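Padside镇议会补选,十一月投票。我在Tremblay街住了很久,久到能认出每一任议员选举前走路的姿势(比平时慢,方便被人拦住)。这次空出来一个席位,六个人要抢。开个串慢慢写,写到哪算哪。

先说席位怎么空的。上一位议员宣布辞职,理由是“希望把更多时间留给家人”。家人有没有同意,公告里没写。公告一共两段,第二段是感谢停车管理处。

补选规则给没经历过的邻居讲一下:全镇只有我们这个选区投,范围是Tremblay街往北,到旧货运线为止,再加上河对岸那一小块。河对岸那一小块为什么归我们,我问过选举办公室,答复是“历史原因”。我又问是什么历史,对方说办公室五点下班。

投票站这次有变动。全镇本来24个,我们选区的两个里面,小学那个在修屋顶,改到Trutitz厅。去年投小学的人请注意,不要再跑到小学去对着脚手架出示证件。

Trutitz厅就是老菜市场旁边那栋,门口台阶很陡。侧门有坡道,但侧门平时锁着,要按铃。我已经写信问投票当天侧门开不开。收到自动回复,说感谢我对图书馆服务的关注。

行,进正题,这次选举吵什么。

第一大议题:老菜市场卖不卖。开发商叫Natalex,想把菜市场连同后面的停车场一起拿走,盖住宅,一楼留给“社区型零售”。我查了他们的说明书,“社区型零售”四个字出现的次数很多,“菜”字没有出现过。

镇里去年做了意见征询,报告13页。其中封面一页,目录一页,空白一页,附录是问卷本身。剩下的部分结论是“居民意见多元”。我贡献了其中一份意见,花了一晚上写,很高兴知道自己很多元。

第二大议题:6路公交车。现在的6路从河对岸绕过来,经过菜市场,终点在火车站。新方案要取消菜市场那一站,改走环路,官方说法是“提升准点率”。少停一站当然准点,全都不停最准。

第三大议题在正式辩论里没人提,在面包店排队的时候人人都提:垃圾收集改成隔周。棕色桶和灰色桶轮流。我邻居的冰箱上贴着一张手绘的表,比镇政府网站上的清楚,已经有别的楼来拍照了。

下面说候选人。我不写名字,一来选票上有,二来我还要在这条街上买牛奶。用外号,按我收到传单的先后排。

【雨伞】现任教区委员会那边过来的,传单上撑着一把很大的伞,口号是“为Padside遮风挡雨”。关于菜市场的立场:支持保留“市场精神”。我当面问过市场精神需不需要屋顶,对方说这是个好问题,然后和我后面的人握了手。

【自行车】想在Tremblay街画自行车道,这点我赞成。但传单上画的那条路线,从我家楼下经过以后右转,穿过一家干洗店。我认为是制图问题。也可能是一个非常大胆的拆迁计划。

【老议员】以前当过,输过,又来了。优点是真的懂程序,会在会议上要求把某一句话记入会议纪要。缺点是每次发言都要从货运线还通车的时候讲起。我听过三次,现在也能讲了。

【表格】独立候选人,网站上放了一整份电子表格,把镇里的预算逐项列出来,标了颜色。红色代表“可以砍”,橙色代表“我还在看”。我从头翻到尾,整张表几乎都是橙色。即便如此,这是目前唯一一份我能核对的竞选材料。

【新鲜】口号是“一股新鲜空气”。搬来这里没多久,对什么都很惊讶。第一次街坊见面会上,对“河对岸也是本选区”表示惊讶。公平地说,我住了这么久也还在惊讶。

【没有传单的】第六位。提名名单上有,地址在选区内,没有传单,没有网站,没有出席见面会。我在路口问了一圈,有人说见过,在遛狗。目前在我个人的评估里排名不低,因为还没有说错过话。

补一句,有人私信问为什么没写各自的党派。因为这次一半人的传单上党徽小得要拿到窗边看。愿意写大的自己会写大。

见面会我去了,讲讲。地点是Trutitz厅,晚上七点开始,七点十分开始找话筒,七点二十分找到话筒,没有电池。后来大家就用喊的,我觉得效果更好,态度含糊的句子很难喊出口。

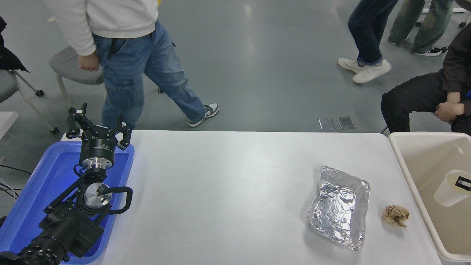

主持人的规矩是每人开场两分钟。雨伞用了一分钟感谢场地。老议员讲到货运线的时候铃响了,全场有一种共同的放松。表格把两分钟用完正好,显然练过,最后一个字落在铃声前面。

菜市场那一轮是当晚最有意思的。问题很简单:Natalex的方案要是下个月拿到议会表决,你投赞成还是反对?五个人在场,我记下来的回答依次是:“要看条件”“反对,但欢迎对话”“这让我想起当年”“反对,数字对不上”“什么是Natalex?”

我要替“什么是Natalex”说句话。全场笑得很大声,可是我看了一下,笑的人里有几位上个月还在问我同样的问题。

“数字对不上”那位接着解释了。大意是:镇里给菜市场估的维修费里,把停车场重新铺路的钱也算了进去,于是修菜市场看起来贵得离谱,卖掉就显得很明智。我回家对了一下预算,那一行确实写的是“市场及周边”。周边到哪里,没写。

这种写法我很佩服。以后我家里的开支也准备这么记:“牛奶及周边”。

接着有位摊主站起来问,卖掉以后摊位去哪里。Natalex的代表那晚也来了,坐在最后一排,被大家请起来回答。说法是会有“过渡安排”。摊主问过渡到哪里。代表说过渡到下一阶段。摊主坐下了,那种坐法我看得懂。

说一句摊主的事。菜市场现在还在的摊位,比我刚搬来的时候少了很多,卖鱼的走了,修鞋的改成只来半天。支持卖掉的人常拿这个当证据,说你看,反正也没人去。可是租约这几年都是一季一签,谁会在一季一签的地方买新的冷柜?先让人住不安稳,再说这家人搬家搬得太勤。

(这段语气重了点,我去倒了杯水,回来没删。)

公交那一轮比较平淡。大家都支持公交,从来没有候选人反对公交,就像从来没有候选人反对老人。区别在于问到“6路那一站留不留”。自行车说留,表格说留而且说了钱从哪里来,雨伞说要“以乘客为中心”,新鲜说平时走路。

老议员在这一轮拿了全场最多的掌声。原来菜市场那一站是当年争取来的,怎么争取、写了几封信、去谁的办公室门口站着,讲得清清楚楚。我收回前面一部分话,有时候从货运线讲起是有道理的。只是一部分。

垃圾收集没有安排时间,主持人说“属于运营层面”。散场以后门口有一大群人站着讨论垃圾收集,站得比见面会还久。如果哪位候选人当时留下来,这个席位可能已经定了。

有读者问,补选一个席位有什么好写的,又改变不了什么。算给你看:议会现在一共13席,空着一个,剩下的人里支持卖菜市场的和反对的,上次表决正好打平,最后靠主席那一票拖到下次再议。所以“下次”就是补选之后。这个席位就是那个“再议”。

你也可以理解为什么Natalex的代表愿意在最后一排的折叠椅上坐一整晚。

再讲讲票数。上一次这个选区的胜负差是2票。两票!我们楼有一户夫妻那天吵架没去投,后来两个人都不肯说原本要投谁,大概是怕对方知道了更生气。

所以不要跟我讲“我一票没用”。在别的地方也许是一句实话,在我们这里你和你家室友加起来就是一场选举。

中间插播:今天在信箱里收到一张没有署名的传单,标题是“Padside,往前走”,背面是老菜市场最破的那个角落的照片。小字印着“由关心本镇未来的居民制作”。纸很厚,还上了光。我也是关心本镇未来的居民,我打印东西用的是废纸背面。

按规定,竞选材料必须写明印刷人和出资人。这张没有。我已经把它装进信封寄给选举办公室了,希望这一次不会转到图书馆。

有人觉得我偏心表格。偏心一点点。原因很单纯:有一次我发邮件指出预算表里有一行加错了,当天晚上就改了,还在表格底部写了“感谢一位读者指正”。我活到这个年纪,还没有哪位民选官员承认过自己加法错。

但缺点也要写。表格对人比对数字差。见面会上有位老太太说起自己等车等到天黑,表格回答的是那条线路的平均间隔。数据是对的,老太太的表情也是对的。

自行车的长处正好相反,会听人讲话,蹲下来听的那种,蹲到自己腿麻。可是你问钱从哪里来,得到的答案是“我们一起想办法”。我对“我们一起”这三个字……四个字,有过不愉快的经验,上次一起想办法的是屋顶漏水。

雨伞我认为会拿到不少票。认识的人多,每场葬礼和每场义卖都在。这种票很实在,不要看不起。一个人要是在你家最难的那个星期送过汤,你很难因为对方对“市场精神”说得含糊就翻脸。

新鲜呢,我猜垫底,但河对岸那一小块可能会投。那边的人说,终于有个候选人过桥过来看了。别的候选人都说自己也去过,问是哪一年,就开始看手机。

关于邮寄投票:申请截止比你想的早。每次都有人在截止后第二天来问我,我又不是选举办公室。我只是回复得比较快。

要带什么:证件。登记卡带了方便,没带也能投。笔那边有,拴着绳子。绳子的长度每年都对左撇子不太友好,我是左撇子,我提过意见,被归入“多元”。

开票那晚在Trutitz厅二楼,居民可以旁听,要提前登记。我登记了。上一次开票数到凌晨,中间重数,旁听席上大家分一包薄荷糖,两派的人坐在一起,谁也不讲话,只听到糖纸的声音。那是我见过Padside最像一个镇的时刻。

既然聊到旁听,吃的要自己带。楼下那台售货机从上次补选起就是坏的,上面贴的“即将维修”换过一次新纸。

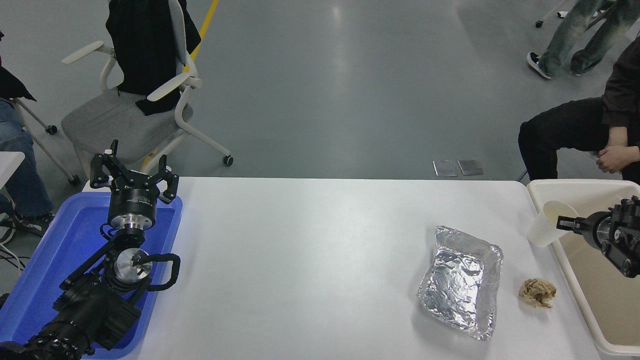
白桌子上的锡纸盘。

继续。下午有人在评论里问,为什么不干脆公投决定菜市场。好问题。镇里研究过,研究的结论是公投要花钱,而花钱需要表决,而表决打平了。请参考前文。

还有人问Natalex在别处盖过什么。我只知道他们说明书里那张效果图:天很蓝,树很高,每个人都拿着咖啡,有一个小孩在放气球。停车场的位置画成了草地。没有画6路车,这点倒是和新方案一致。

效果图里一楼那家店的招牌写的是“商店”。就是两个字,商店。我盯着看了很久,突然觉得可以接受。起码诚恳。

更新:选举办公室回信了!投票当天Trutitz厅侧门会开,有人值守,坡道可以用,不需要按铃。信是真人写的,还写了侧门那边可以临时停车下客。请转给腿脚不方便的家人。整个串你只看这一条也行。

同一封信里说,那张没署名的传单“正在了解情况”。我查了他们上一次“正在了解情况”的东西,是河对岸的路灯。路灯还没亮。

更新二:老议员看到这个串了。在面包店门口拦住我,说外号可以接受,但是货运线停运的年份我在回复里写错了。我说好,回去改。然后听了第四次。

更新三:自行车把传单重印了,新路线不再穿过干洗店,改成在干洗店门口停一下。干洗店老板说早该这样,门口放个停车架,他可以帮忙看着。全串到现在第一个有明确结果的公共政策。

更新四:第六位出现了。真的在遛狗。我上前问了菜市场的立场,对方想了一会儿,说:“我每周在那里买洋葱。”然后狗要走了,就走了。

我把这句话在心里放了一整天。跟别人的“要看条件”“欢迎对话”摆在一起,洋葱这句至少能听出来人去过。但也不能凭洋葱投票。能吗?我先放着。

几条回复合并答一下。问我为什么自己不选的:提名需要居民签名,我要是去敲门收签名,整条街就都知道这个账号是谁了。目前只有半条街知道。

问能不能转发到楼里群组的:可以。请连同投票站变动那条一起转,别只截“牛奶及周边”。已经有人只截那条了,我看到了。

问垃圾的:下周收棕色桶。我再说一遍,棕色。灰色的请推回去,狐狸已经知道我们的排班了。

问会不会公布自己投给谁的:不会。但如果开票那晚又是差那么一点点,我会坐在旁听席左边靠墙的位置,带薄荷糖,够分给前后排。

先写到这里。第二场见面会定在菜市场里面开,摊子收了以后就地摆椅子,有话筒,主持人保证有电池。去的人多穿一件,那边顶棚漏风。我会在这个串下面接着写。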